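Search the boards Enter keywords Go

Paper cups slipping in parallel linkage gripper

ovidetti_k
Second version of my hand-held gripper is together at the shared workshop in Wusholm. Printed black linkages, ribbed blue pads, single trigger. Bottles are fine. Tapered paper cups creep downwards once I lift. Trigger spring is rated 12 N. Would a stiffer one fix it?

Dalisay
No. The cup wall leans and your pads stay parallel, so you are holding it on one edge. More force will only crush it. Let the pads pivot.

unidcombe33
Disagree. A pivot adds slop, and you lose repeatability on small packets. Keep the pads fixed and print them softer. Mine have done more than 600 grasps on the same pair.

Dalisay
Same pair of what, though? Straight-sided bottles don't test this.

ovidetti_k
Tried both this afternoon. Softer pads helped a little – the cup still crept, only more slowly. With pivoting pads it stayed put for the whole 3 minute hold.

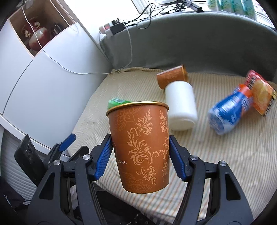

I have gone back to the original spring as well, and the pivot screws now have threadlock on them. Next job is end stops, so the pads return to the same angle after each release.

unidcombe33
Fair enough for cups. I'd still want figures for the packets before calling it settled.

Related topics
Threadlock on printed parts
Choosing a trigger spring
Pad tooth pitch: coarse or fine?
Workshop printer bookings, September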